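4.2 Containers with cells: the divided box and the clear tray

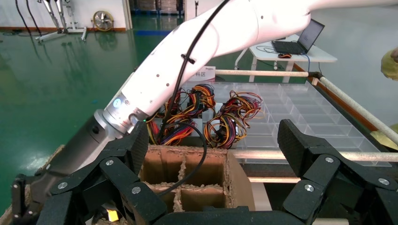 Figure 3. Open cardboard box with internal dividers, and the transparent compartment tray behind it.

Of all the containers in our study of small-parts sorting, the divided ones gave us the most to think about, and we were delighted by how much there is to learn from a plain brown box. The two containers in Figure 3 do the same basic job. Each splits one large space into many small ones, so that a thing put down in one cell stays apart from its neighbors. They go about it in very different ways, and the people who sort with them treat them differently too.

The cardboard box has square cells formed by dividers set inside the outer walls. Its top edges are rough and look torn, a condition we came to enjoy seeing at the Plevham workroom, where boxes are kept in use for as long as they hold their shape. Pereyra (field notes, October 2021) recorded that sorters rarely looked at the rim of a box at all. They looked down into the cells, and they judged a box by whether its dividers still stood upright. A divider that leaned was pushed straight with a thumb, often in mid-conversation, and the sorting went on.

The tray is clear plastic, with rectangular cells laid out in a grid. Its great strength is that the contents can be checked from the side as well as from above – a real pleasure when one is hunting for a single missing washer. Its weakness is glare. The overhead lights reflect in the plastic, as they do in Figure 3, and several sorters told us they tilted their heads or slid the tray a little before reading what a cell held. Cardboard asks for no such adjustment, and two sorters said they found it easier on the eyes late in the day.

We logged 248 placements into divided containers over the sessions reported in this section. Leiva and Juška coded each one for the first cell chosen and for any later move to another cell. The most striking pattern, and the one we are keenest to follow up, is that sorters filled the back row of a cardboard box first when they expected a long session. Asked why, one explained that she liked to keep the near cells free for "things I haven't decided about yet." We find this a lovely piece of everyday planning, and it matches what Durán saw earlier at the Petkov store with much deeper boxes.

With the trays, no such order appeared. Sorters started wherever their hand happened to be, and moved items between cells more freely. We return to these later moves in Section 4.3.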